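About Us

Ormont supplies drinking water to offices, schools and small workshops. We started with one van and a rented storage unit, and our first regular customer was a print shop that wanted 30 bottles a week. We still deliver to them.

Today we have two lines of business. The larger one is single-serve bottled water, delivered by the case. The other is the refill service, which we run under the name Ceno. Customers who have a kitchen or break room often use both: refill jugs for daily use, bottles for meetings and visitors.

We do not own a spring or a bottling plant. We buy from bottlers, store the cases indoors and deliver them. Cases are kept off the floor and out of the sun, and the oldest stock goes out first. Before we add a new bottle to the list, we keep a few on the table in the office for a while. We look at how the cap opens, whether the bottle stands steady, and whether the label stays flat and can be read. A good number are turned down at this stage – most often for caps that are hard to grip. 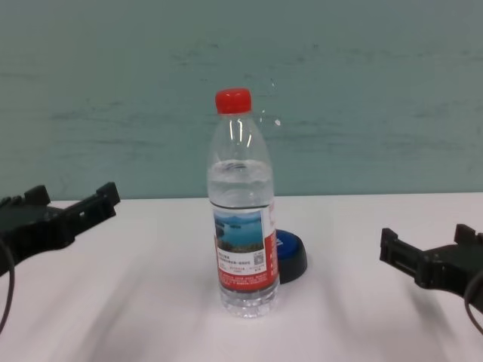
The same goes for cases. A case should be easy to lift by one person and should stack without leaning. Our standard order is 40 bottles, and we will split a case for customers who are short on storage.

In December we took over the delivery routes of Nishimura, a family business that was closing. That brought us to 77 regular stops. The drivers came with the routes, and most customers kept the same delivery day.

Our warehouse and office are in Praltumlow, next to the freight yard. Visitors can pick up orders at the side door on weekdays. Please call ahead for anything over 50 bottles so we can have it ready on a cart.

We take back empty bottles from regular customers. They should be drained, with the caps on, and left in the bag we provide – the driver will collect it with the next delivery.

Page last updated 9 Jul 2022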